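3.2 What people keep, and where they say it is

I went into the home interviews expecting to talk about money. My questions were about household budgets, and for the first 13 visits I hardly looked up from my sheet. Then Afroza Dewan, who was taking notes for me in Clorkum, pointed out that people kept wandering off to fetch things – receipts, a tin of buttons, a letter from the bank – and that the fetching told us more than the answers did. So we rewrote the guide.

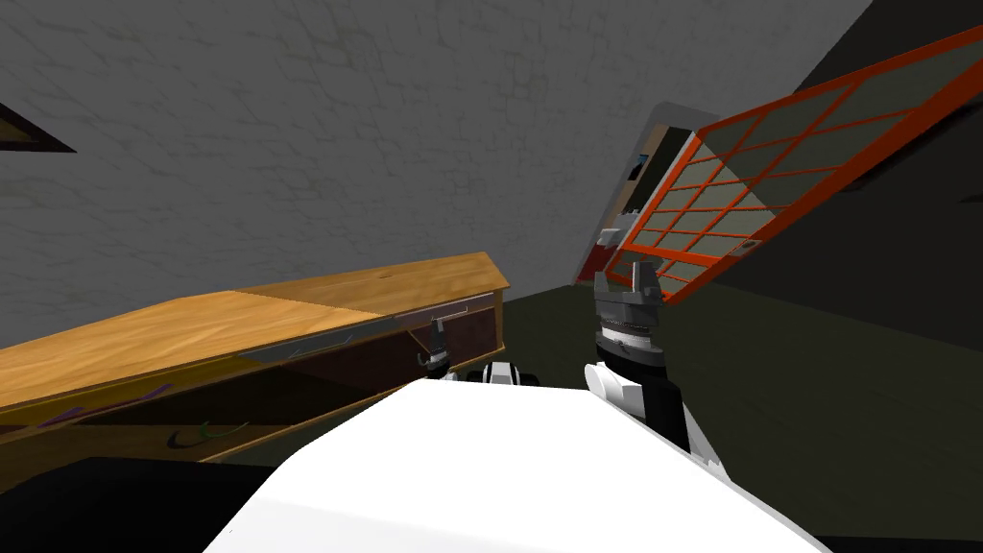

By the end we had 248 usable interviews from Clomine and Clorkum, and in most of them someone told us a story about a storage spot. I started calling these "said places," meaning the place a person names before they go and look. Said places and found places don't match nearly as often as I'd have guessed (my own kitchen is no better, by the way). Figure 4 sets the two against each other by type of item.

Papers were the worst. Tetteh Nyarko coded all of the paper searches twice, and we argued for weeks over whether "with the other bills" counts as a place at all. I said yes, he said no, and we ended up giving it its own code.

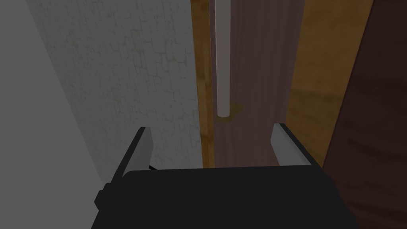
Malsha Jayawardena thinks the mismatch has to do with who tidied last, and her reading fits the shared homes pretty well. It doesn't fit people living alone, who missed just as often. I don't have a good account of that yet, and I come back to it in Section 5.

Figure 4. Said and found places, by type of item.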